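4. Setting up the vanity corner

The Cultamier vanity arrives in two boxes. The smaller one holds the mirror and all the screws, so open it first, however tempting the big one looks.

1. Pick a wall. White furniture against a white wall is allowed, and will hide your first week of dust.
2. Stand the table on its curved legs and push gently on each corner. If it rocks, turn the foot pads until it stops.
3. Fix the oval mirror with the two long screws. Get a second person to hold it. A stack of books is no second person.
4. Slide in the drawers. They are small. Plan accordingly.

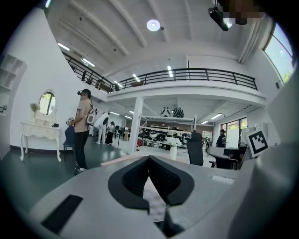
Words: Mélanie Leclerc, Poirier setup guides

5. Put the plant at one end of the tabletop, where your elbow isn't.
6. Add a chair. Dark blue goes well with white and forgives coffee.
7. Leave 30 inches clear in front, more if anyone nearby will be wearing a VR headset.

Note: Retighten the mirror screws after 9 days. You will forget. Write it on the box.

Caution: Do not lift the table by the mirror frame. The ornate parts look like handles and are not. Replacement frames are part no. 1684, and we sell more of them than we'd like.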